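How to Plan a Small Climate Rally (and Not Lose Your Mind)

Print this page | E-mail to a friend

August 2, 2021

Quick version, because people keep asking. I've helped put on 4 of these now, the last one in February outside the Brasitz county building. Cold. Still went fine. What follows is what I'd hand to anyone starting from zero.

1. Pick one ask

One. "Do something about climate" is not an ask. "Vote no on the Dandell pipeline permit" is. If a reporter grabs a random person in the crowd, that person should be able to say it in one breath. Write it at the top of every flyer and every e-mail.

2. Call about the permit first

Before the flyers. Before the Facebook event. City clerk's office, or parks department if it's grass. Ask:

– do we need a permit for a standing gathering on the sidewalk
– does amplified sound need its own form
– how many days ahead
– is there a fee, and can it be waived

Get the name of whoever you talk to and write down the time you called. In Brasitz the sound form is seperate and takes longer than the main permit. We missed that once and did the whole thing with no speaker. Rules are different in every town so don't go by mine.

3. Have the planning meeting early in the day

Evening meetings run long and people drift off. Mornings, you get decisions. Coffee helps.

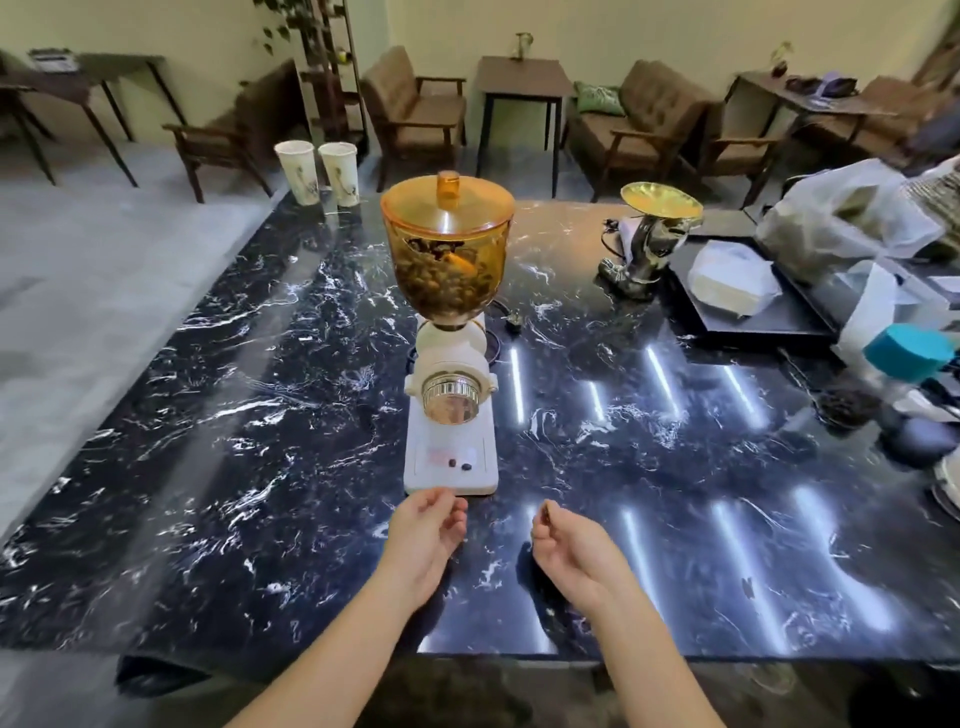 Grinder on the counter, beans in the hopper.

Keep it to an hour. Agenda on one sheet. Each job gets one name next to it before anyone leaves the room – permit, sound, speakers, signs, press, cleanup. If a job has two names it has no name. If a job has none, cut it or shrink the plan.

4. Line up speakers

Short list, short slots. We do 3 minutes each and somebody stands in front with a watch. Mix it up: a student, someone from the neighborhood that gets the flooding, somebody who works in the trades. Elected officials can come but they go in the middle, never last, or the crowd leaves with them.

Ask for a yes or no a full week out. "Maybe" is a no. Have one backup who can talk off the cuff.

5. Get the word out

Flyers still work. Laundromats, library, the bus shelter on Kolev Street. Text beats e-mail for turnout, by a lot.

Press advisory goes out two or three days before, again the morning of. Half a page:

– what, where, what time
– the one ask
– a phone number that will be picked up
– what there will be to photograph

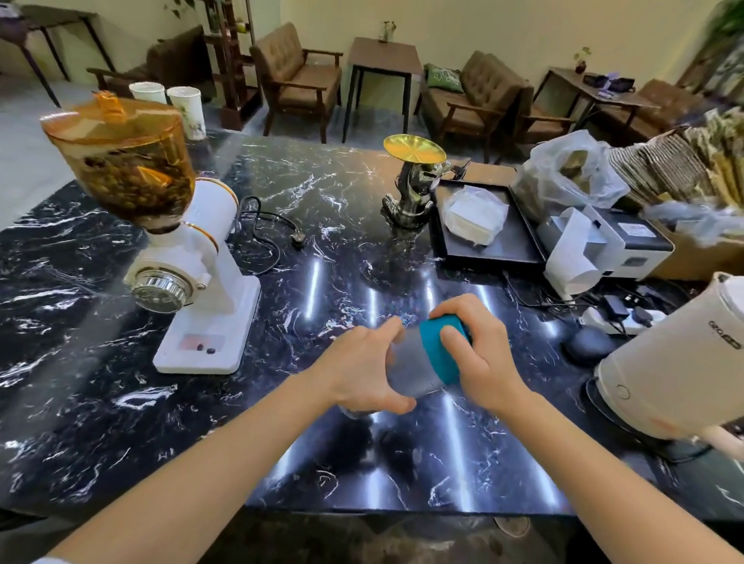
That last line matters more than people think. Local TV wants something moving or something big. A long banner, kids marching in from the school, a giant fake utility bill. If all you have is a person at a podium, they'll send nobody. Tell them the exact minute the good part happens and then stick to it.

6. Day of

Get there early. Marshals in matching hats or vests, placed at the corners and the crosswalk. Walk them through where people can stand and where they can't. Keep the ramp and the doors clear, always. Water. A first aid kit. A trash bag for every marshal.

Someone does police liaison and that's all they do. Friendly, knows the permit by heart, has a paper copy.

Don't promise a crowd size. At Grukolau the group told the paper to expect 1,000, got a perfectly good turnout well under that, and the story was the empty space. We say "neighbors from across the county" and leave it there. Our first one drew 16 people and still made page three.

7. Start on time, end early

Sound check, then go. Open with the ask, close with the ask. Pass the clipboards around during the speeches, not after – after is too late, they're already walking to thier cars.

8. Follow up the same night

Type in the sign-up sheets while you can still read the handwriting. Thank-you text to everyone on the list, with the next meeting date in it. Photos to the paper before their deadline, captions included, names spelled right.
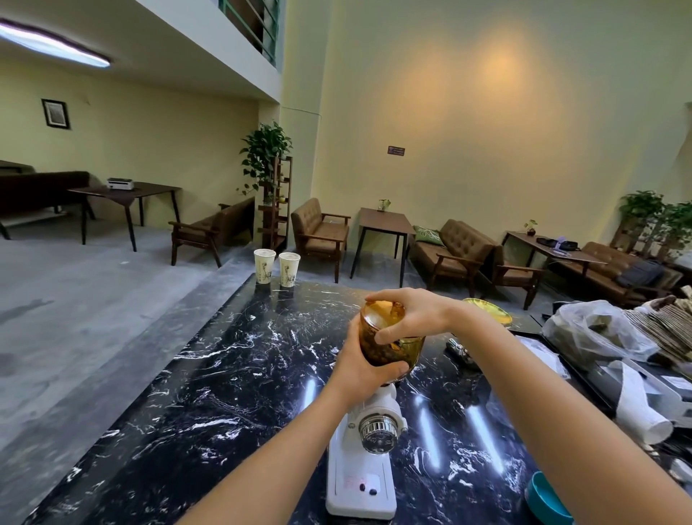 If it rains

Decide the night before, one person decides, one message goes out. Light rain we go ahead. Lightning we don't. Plastic sleeves for the signs, tarp for the speaker, and have an indoor room on hold if you can get one free. Call the clerk again if you move the date – the permit probably doesn't move with you.

Print this page | E-mail to a friend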